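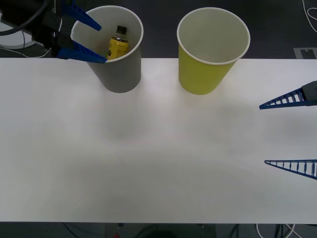
Paper cups on a white tabletop, one with a little yellow bottle tucked inside.

I gave up my mugs in June. All of them, even the chipped green one from my college roommate, went into a box in the hall closet, and for 30 days I drank my coffee out in the world like a person in a movie. I wanted to know if the regulars at Brikley Coffee were as happy as they looked through the window on my walk to work. (They are, mostly. They also complain a lot, which I think is part of it.)

The place opens at six and the same crowd is there by ten past. My first week I sat in Tolera Belay's chair. He was very nice about it! He stood next to me with his newspaper and asked if I was enjoying the view, and I said yes, and he kept standing there, and it took me an embarrassingly long time to catch on. Tolera has been coming in for 14 years and gets a small black coffee with a glass of water on the side. He taught me to order at the far end of the counter, where the line looks longer but moves twice as fast.

Loan Lục owns the shop and bakes the sesame buns herself. If you get there after eight, forget it, the buns are gone. I asked her once why she doesn't make more and she said then she'd have to get up earlier, and would I like to get up earlier? I would not.

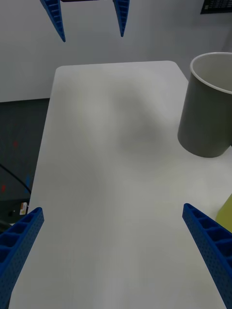
By the second week I had opinions. I knew the window seat gets too hot by nine, and I knew to stay out of it when Phong Châu and Tâm Vương got going on the Flaltholm bus route, which used to stop right outside and now stops up by the hardware store. They have had this argument so many times that each of them can do the other one's half. Phong did Tâm's for me one morning while Tâm was in the restroom, hand gestures and all.

It wasn't cheap, I'll admit that. I spent about $13 a day once you count the buns, and I skipped two dinners out to make myself feel better. I also slept worse, though that could be the second cup. My sister thinks it's definitely the second cup.

But I knew people's names, and they knew mine, and when I had a cold and stayed home, Loan asked where I'd been and charged me for the bun she'd saved. Fair enough!

The mugs are back on the shelf now. I drink the first coffee at home in my socks and walk over for the other one a little before eight, and I sit by the coat rack, in what Tolera tells me is my chair.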